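4. Evaluation of the Hetura gripper kit

4.1 Kit and installation

The Hetura kit is sold by Fusdale as an add-on for table-mounted arms. It comprises a pair of printed plastic fingers, a mounting plate, a wrist camera with a short cable, and a licence for the Raju control software. We bought two kits at list price and fitted them to the left and right arms of our bench. The supplier had no part in the tests and did not see the results before submission.

Fitting took one person a single morning per arm, most of it spent on routing the camera cable. The printed guide gives the wrong bolt length for the mounting plate. The version on the supplier's site is correct, and we would advise readers to work from that one. Calibration is run from Raju and asks the user to close the fingers on a gauge block at three heights. We repeated it each time a finger was removed.

4.2 Cable handling task

Cables were chosen as the main test because they are sold as a use case for the kit and because they change shape when held. In each trial the operator drove the arm by hand controller to grasp one named coil from a basket, lift it clear and place it on a marked area of the tabletop. A trial was scored as a success if the coil stayed in one piece and no other object left the basket. The time limit was 39 seconds, taken from the slowest run in our pilot.

We carried out 300 trials, of which 224 were successful. Failures fell into two main groups. In the first, the fingers closed on a single loop and the coil opened out as it was lifted. In the second, a neighbouring cable came up with the target, most often when the two coils overlapped as in Figure 2. A few trials were lost when a finger touched the basket wall and Raju stopped the arm on its force limit. This limit can be raised in the settings, but we left it at the default throughout.

The wrist view was the operators' only view of the basket. Both fingers stay in sight along the lower edge, which helped in judging the gap between them, although the near finger can hide a corner of the basket. Strong window light was a further nuisance - Raju offers no manual exposure control, and bright backgrounds were often lost entirely.
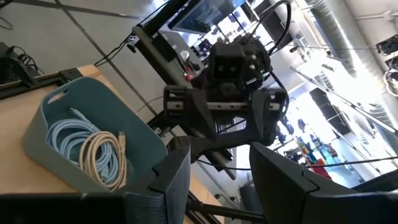
Figure 2. Wrist camera view from the left arm, with a pale blue and a cream-beige cable coiled in the basket.

4.3 Wear and support

The ridged surfaces of the fingers showed light scuffing by the end of the trials, with no cracks. Spare fingers are sold in pairs only. Haruto Oshima of our group wrote to Fusdale in June about the missing exposure control and was told that it is planned for a later release. The same trials will be repeated at the Gostmont site once that release is available.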